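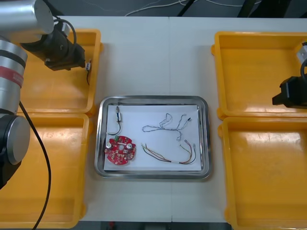 Zum Gedenken an Aminu Ojo
29. September 2025

Mit Betroffenheit gebe ich an dieser Stelle bekannt, dass Aminu Ojo im August nach kurzer Krankheit in Elholm verstorben ist. Er wurde 60 Jahre alt. Die Beisetzung fand auf Wunsch der Familie im engsten Kreis statt.

Herr Ojo gehörte der Firma Nurmi rund 20 Jahre lang an, zuletzt als Leiter der Lehrwerkstatt. Zuvor war er bei Zorkach in der Instandhaltung tätig. Er hinterlässt seine Ehefrau, drei Kinder und eine Schwester. 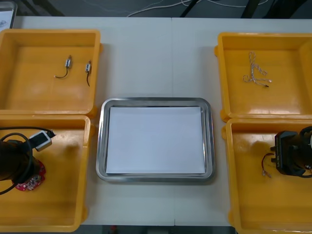
Die Trauerfeier für Kollegen, Nachbarn und ehemalige Auszubildende wird im Gemeindesaal Elholm nachgeholt. Der Termin wird an dieser Stelle veröffentlicht, sobald er mit der Familie abgestimmt ist. Von Kränzen und Blumen bitten die Angehörigen abzusehen. Wer dem Verstorbenen ein Andenken setzen möchte, kann den Chor Wovov unterstützen, dem er als Bass angehörte. Bei der Probe nach seinem Tod wurden dort bereits 624 Euro gesammelt.

Schriftliche Beileidsbekundungen leite ich gern weiter. Kommentare zu diesem Beitrag werden vor der Freischaltung der Familie vorgelegt.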